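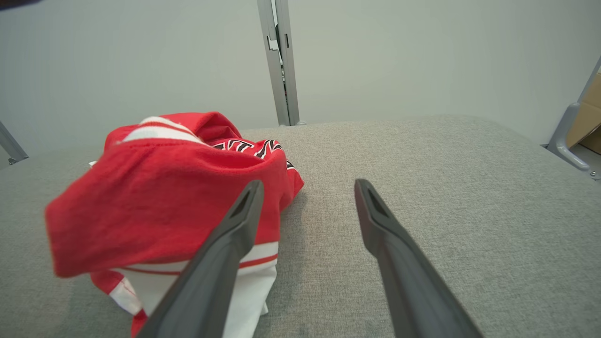

What is the best way to fold a basketball jersey?

Lay the jersey face down, fold each side in to the middle, and bring the hem up to the shoulders in one or two folds. The printed front ends up on the outside and the lettering stays flat.

A basketball jersey is a loose, sleeveless shirt worn by players of the game and, in cheaper versions, by fans as everyday clothing. Folding one is slightly different from folding a T-shirt. The armholes are deep, the fabric is slippery, and the front and back usually carry large letters and numerals that crease if they are bent sharply.

Construction

Most modern jerseys are made of knitted polyester, often in a mesh with small holes. Older ones, and many sold for casual wear, are cotton or a cotton blend. The body consists of two panels joined at the shoulders and sides. The neck and armholes are finished with ribbed binding, which may be a single color or striped in the team colors. The hem is either turned up and stitched or finished with a contrasting band.

Reversible jerseys have two layers, one in the dark color and one in the light, sewn together at the neck and armholes and left open at the hem. They are common in practice sessions, where a group has to be split into two sides quickly. The open hem lets the layers slide apart, and a reversible jersey has to be smoothed twice before it is folded, once for each layer.

Lettering

Lettering is applied in several ways. Screen printing leaves a thin layer of ink that bends with the cloth. Heat-applied vinyl is thicker and may crack along a fold line after long storage. Sewn twill is the heaviest of the three and holds a crease at its edges. Dark letters with a light outline are a traditional choice on red, as the outline keeps them readable from the far end of a court.

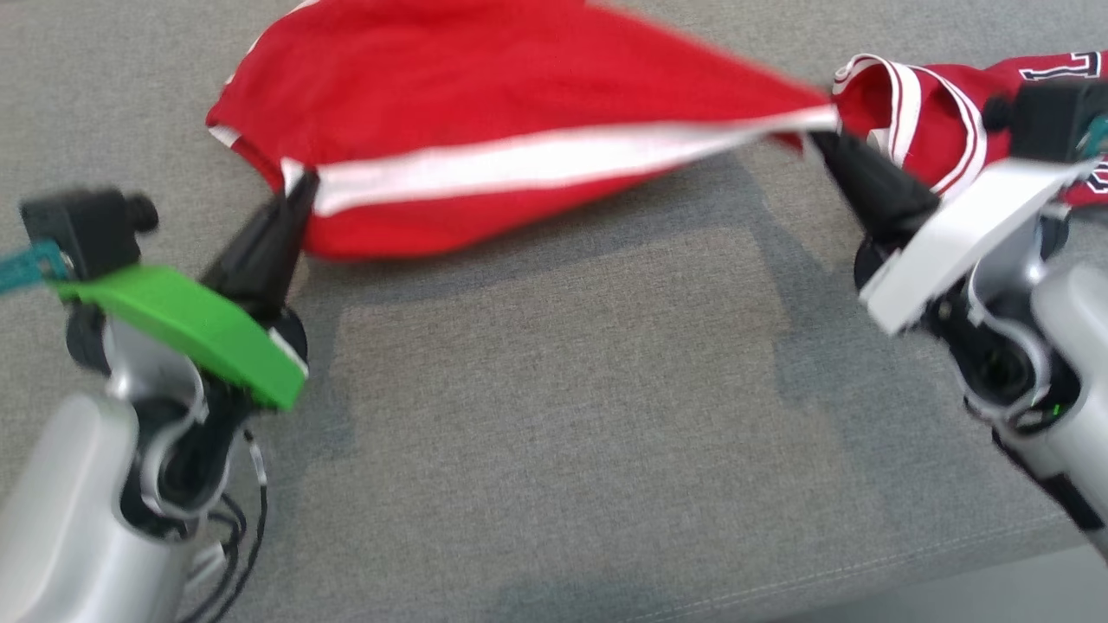 Red jersey with white hem trim, raised from a gray woven surface.

Spreading and smoothing

A jersey that comes out of a dryer or a gym bag has to be opened out before it can be folded. The usual method is to find the hem first. It is the longest straight edge on the garment and, where it has a band of another color, the easiest part to pick out of a pile. The hem is held at two points and pulled apart until the edge is straight, and the rest of the body is then shaken or drawn out behind it.

Armholes are often mistaken for the neck opening, particularly when both have the same striped binding. The neck can be told by the shoulder seams on either side of it and, on most jerseys, by a label inside the back.

A bed, a table or a wide padded bench all serve as folding surfaces. Woven upholstery grips the fabric a little, which keeps it from sliding but makes it harder to smooth by pushing. Lifting an edge and setting it down again works better there.

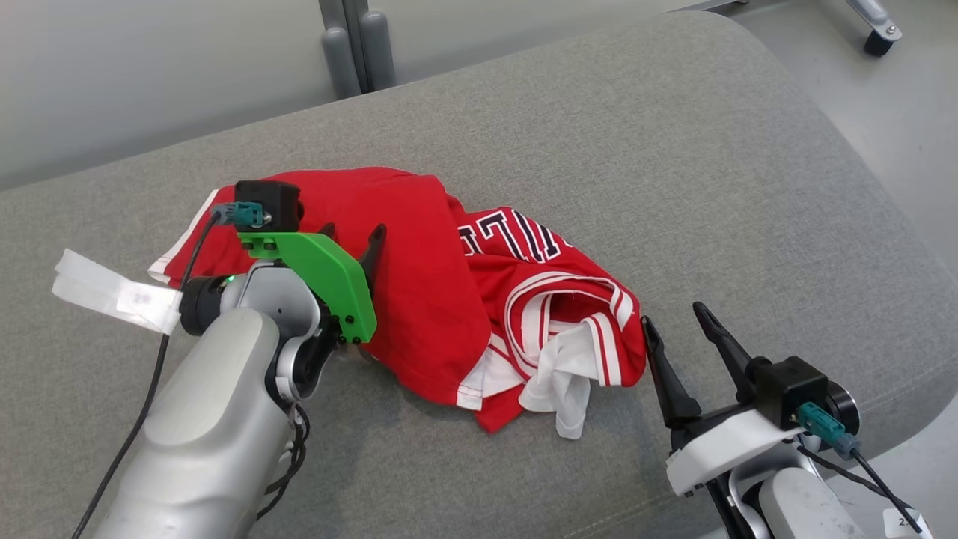

Sekum Household Reference

Folding methods

The flat fold is the one used in most shops. The jersey is laid face down, each side is turned in so that the armholes lie on the back panel, and the lower half is brought up. A fold 2 or 3 inches above the lettering avoids a crease across it.

The roll is used for travel. The jersey is folded once lengthwise and rolled from the hem toward the shoulders. Rolled jerseys take up little room in a bag and have no hard creases, though vinyl lettering may curl slightly.

Hanging is preferred for jerseys with sewn twill. A wide hanger is needed, as the narrow shoulder straps stretch on a thin one.

Storage

Jerseys are stored clean and fully dry. Tissue paper between layers keeps printed surfaces from sticking to each other in warm rooms. A stack of 20 flat-folded jerseys is best split in two, as the weight presses creases into those at the bottom. Red garments are kept apart from white ones until they have been washed several times, and new reversible jerseys in those colors are washed in cold water.

See also: Laundry sorting; Mesh fabric; Practice vest; T-shirt folding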